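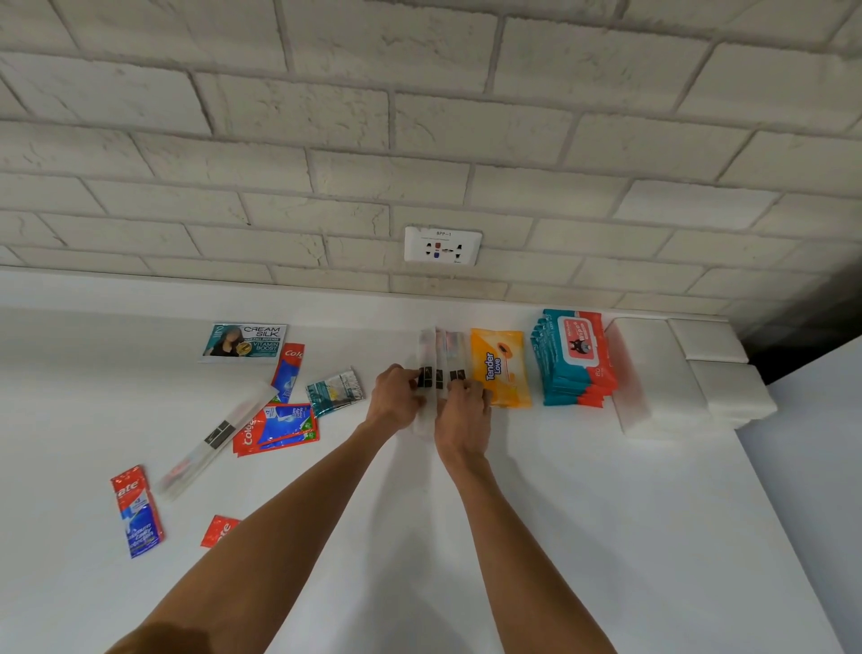
House rules for a tidy counter

May 2, 2024

I've been promising to write up our rules for ages, and as two people from the Gumside meet-up have now asked me for them, I've run out of excuses. So! A long post about sorting toothpaste. Get a cup of tea.

For anyone new, I work on the household side of a project called Skusar. We want a robot to be able to tidy a kitchen counter or a bathroom shelf the way a sensible person would, and it learns that from people doing it by hand while a camera looks on from about head height. My job is the bit in the middle. I write the task sheets, I do a fair share of the tidying myself, and I'm the one who decides whether a recording is good enough to keep.

When I started there were 29 rules. They'd been handed over from an older project, Skamo, where the work was all boxes on shelves in a warehouse, and I don't think anyone had read them through in one go. Rule 11 was about pallets. I have never met a pallet in my kitchen. We're down to a much shorter list now and I'm going to go through the ones that really matter, in the order I'd teach them to somebody on their first morning.

Start with a proper mess

The old sheet said items should be "placed at random", and what people did with that was lay everything out in a nice even grid, all the labels facing up, a hand's width apart. That's a shop display! If you tip out a bag of sachets and wipes they land on top of each other, some face down, a toothbrush case pointing off at an angle. We now say tip, don't place. If something rolls off the counter you may put it back on, and that's all the arranging you get to do.

I also like a mix of shapes. Sachets are awful to pick up off a smooth surface (you end up chasing them with a fingernail) and a fat pack of wipes is easy, and we want both in the same session.

Both hands, all the time

This is the one I nag about most. People are used to tidying with one hand while the other holds a phone or leans on something, and you can't blame them. But anything tall and thin wants a hand each side. Try standing a few slim plastic toothbrush packets on end with just your right hand and you'll see what I mean, they go over like dominoes. Square them up between your palms, make sure they're steady, then let go. The letting go is part of the job. I've rejected more recordings for a snatched release than for anything else, and I include plenty of my own in that.

Same goes for stacks on edge. Wipes are brilliant for this as they'll stand up by themselves if you put them close together.

Pick an order and stick to it

We argued about this one over most of December. One camp wanted a fixed order for every session, big things first, then medium, then small. The other camp (me) said real people don't tidy like that and it would look wooden. What we settled on is that you choose your own order but you say it to yourself before you start, and you don't change your mind halfway. Back to front is fine. By brand is fine. Wandering about picking up whatever catches your eye is how you get a session that lasts forever and teaches nobody anything.

I tend to begin at the back corner and work outwards, mostly out of habit from my own kitchen, where the bit beside the fridge is the bit that goes horrible first. 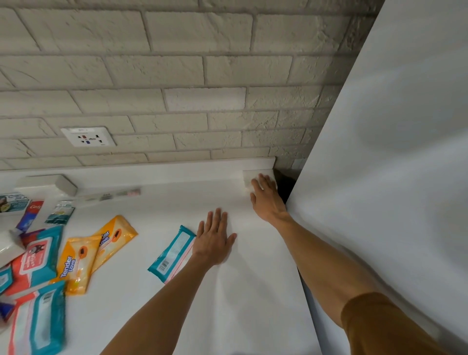
It does mean reaching a long way in, so the rule that goes with it is to move your feet. Step up to the counter and get your elbows over it. If you're stretching, your shoulders come forward, your head goes down, and the camera gets a lovely view of your sleeve. We had 353 clips on the reject pile from one round of work and I went through the lot, and leaning was by far the most common note in the margin. Well, that and my handwriting.

Keep your hands where they can be seen

Short sleeves, or push them up past the elbow. No bracelets, no dangly watch. Between moves, rest a hand flat on the counter if you want to, as long as you don't take it away altogether. A hand that vanishes and comes back holding something is a puzzle for whoever has to label the recording, and that person is quite often me.

Leave the labels alone

Some of our items have a small black label stuck on so we can keep track of which is which. Please don't pick at them. Don't turn every one to face the camera either, that's the shop display problem again.

Things we haven't sorted out

Speed is still a muddle. The Skamo sheet gave a target time per item and I took it out, and now a few sessions are so slow that I could have a bath while they're going on. I'd like to say "the speed you'd go if a friend was due round in a bit", but apparently that isn't a standard.

Then there's the question of what counts as finished. I think a counter is tidy when you can wipe most of it without moving anything. A colleague from Seyoum, who are helping with the checking, wants each group of things touching or nearly touching and lined up with the wall. Some 3 drafts of that rule have gone back and forth and I've got another one to read tonight.

If you do this sort of work and you've written down your own version, please send it over, I'd love to pinch the good bits. The comments are open again now that I've dealt with the spam.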